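Robot Handling Club – FAQ

Last updated November. Mostly by Teresa Gajewski, so blame her for the spelling.

Do I need to know how to code?
No. Half the group never touches code. If you want to, Florian Gautier runs the Python side and will find you something.

When do you meet?
Sunday, 4 pm. Doors open a bit before. Late is fine, just come in quietly if people are recording.

What is everyone working on right now?
The pick and sort task for the Clirnier challenge. Household stuff, soft or crinkly or awkward shapes, gets picked up and sorted. We do it by hand first with the hand-held grippers, then the data goes to the training group. Target is 500 good demos, we have 439. So close.

What counts as a good demo?
One object, one grasp, one release. Slow hands. Both pads on the object before you lift. If you drop it, finish the motion anyway and mark it as a fail – don't delete it, Évan wants the fails too.

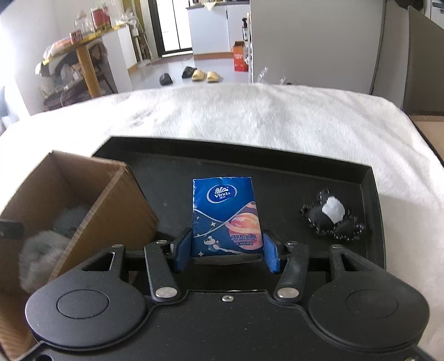
Squeeze gently with anything in a soft wrapper. New people always over-grip, then the object pops out sideways and you chase it. Close till it stops moving, then a tiny bit more. Thats enough.

Can I bring my own objects?
Please do. Nothing sharp, nothing leaking, no food that's been opened. Put your name on it if you want it back.

Can I work from home?
Yes, after two sessions with us. Sign a gripper out with Didier Charpentier. Max 4 days, then it comes back, there is a waiting list. Charge it before you return it. Really.

My recording won't upload.
Check the Potero folder name first. No spaces, no accents. Still stuck, message Zyanya Solís with the error text, not just "it's broken".

Is there a fee?
Not for students. Everyone else pays for thier own fingertip pads when they wear out.

Do we all go to the competition?
Team of 4 on the floor, everyone else can come watch. We pick the team after the demos are done. Ask Teresa if you want to be considered.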